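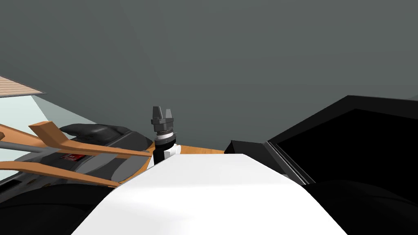
Open Day at the Mudgway Robotics Laboratory

The Mudgway Robotics Laboratory opened its doors to members, partner schools and local employers on Thu 30 May. The program ran from mid-morning until late afternoon and was given over almost entirely to the laboratory's work in simulation, the stage at which a robot arm is taught and tested on a computer before any hardware is switched on. Attendance for the day was 218, the highest figure since the open days were moved from November to the spring.

Visitors were received in the lower hall and divided into small groups. Each group spent half an hour in the demonstration room, where the simulated workspace was shown on a large display, and a further half hour with staff at the side tables. Those who had registered in advance for the technical session were able to remain for a longer presentation after lunch.

The demonstration

The main demonstration was given by Darcy Rakena, who leads the manipulation group. It was based on Timiver, the laboratory's simulated household environment, in which a two-fingered gripper is asked to approach, grasp and move everyday objects. The room, the furniture and the arm are all computer models. Lighting and surface materials can be changed between one trial and the next, and the program can be stopped at any instant so that the position of the gripper may be examined.

Mr. Rakena explained that most difficulties in grasping occur in a very short period, when the fingers are close to an object but have not yet closed on it. A small error in the angle of the wrist at this point may not be apparent from across the room. For this reason the group relies on close views from the arm itself, together with wider views of the workspace, and compares them when a trial is reviewed.

Several stopped trials were put on the display and discussed with each group. Visitors were invited to say whether they believed the grasp would succeed before the trial was allowed to continue. The groups were often divided, and the younger visitors were by no means the least accurate.

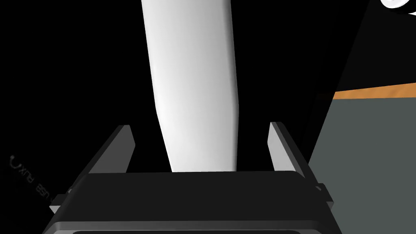 A simulated trial stopped with the white object standing between the open fingers of the gripper.

Questions from the floor concerned slender objects in particular. Mr. Rakena noted that a long, smooth object leaves little room for error, as it may turn between the fingers once it is lifted. The group records such turning as a separate result and does not count the trial as either a success or a failure until it has been reviewed by a member of staff. He added that this practice was slow, and that the group had so far found no automatic check it was willing to trust in its place.

A set of 2162 trials was completed in preparation for the open day. Of these, 748 have been reviewed to date, and the remainder will be examined over the summer by the manipulation group and two visiting students. The laboratory intends to make a summary available to members when the review is finished. No results were announced at the open day, and members are asked not to treat the trials shown as typical of the whole set.

The technical session

The afternoon session dealt with planning software. The laboratory's planner, Flama, proposes a path for the arm and then checks it against the furniture and other surfaces in the simulated room. Staff described the changes made since last November, when the planner was rewritten to consider the full width of the gripper housing as well as the fingers. The earlier version had approved a number of paths in which the fingers passed safely while the housing behind them did not.

Attention was also given to large, plain surfaces. A broad panel with no pattern or marking offers a vision system very little from which to judge distance, and the difficulty increases as the gripper draws near and the panel takes up most of the view. Textured surfaces are generally easier, although strong patterns present problems of their own. The laboratory has begun a short study of views in which both kinds of surface appear together — an arrangement common enough in ordinary homes — and expects to report on it at the autumn members' meeting.

A representative of Brirkadia, which supports two student places at the laboratory, asked whether work done in simulation could be relied upon when transferred to a physical arm. Staff replied that it could be relied upon in part. Paths and clearances transfer well. Contact and friction do so less readily, and the laboratory continues to repeat a portion of its trials on physical equipment before any conclusion is published. 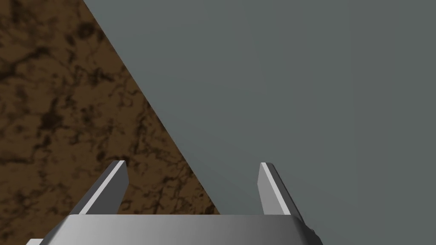 Arrangements for members

The slides from the technical session may be requested from the laboratory office. Members who attended and have not yet returned the comment form are asked to do so by the end of the month following the visit, as the replies will be used in planning next year's program. Several visitors have already remarked that the half-hour groups were too short for the number of questions raised, and a longer session is under consideration.

Schools wishing to arrange a separate visit should write to the office with a preferred date, the age of the pupils and the size of the group. The demonstration room holds a limited number of people, and larger parties will be divided. Teachers who would like Timiver shown at school may ask for the traveling version, which runs on an ordinary laptop and needs only a projector.

A new members' handbook was introduced on the day. It contains a plain-language guide to the simulated workspace, a list of terms and directions to the Mudgway site, including the revised parking arrangements. The first printing was limited to 200 copies, all of which were taken by visitors. A second printing has been ordered, and members who were unable to attend will receive a copy by mail with the next issue of this newsletter.

The laboratory thanks Mr. Rakena and the manipulation group for their preparation of the demonstration, and Brirkadia for its contribution toward the cost of the lunch. Inquiries about the open day may be addressed to the laboratory office during normal hours.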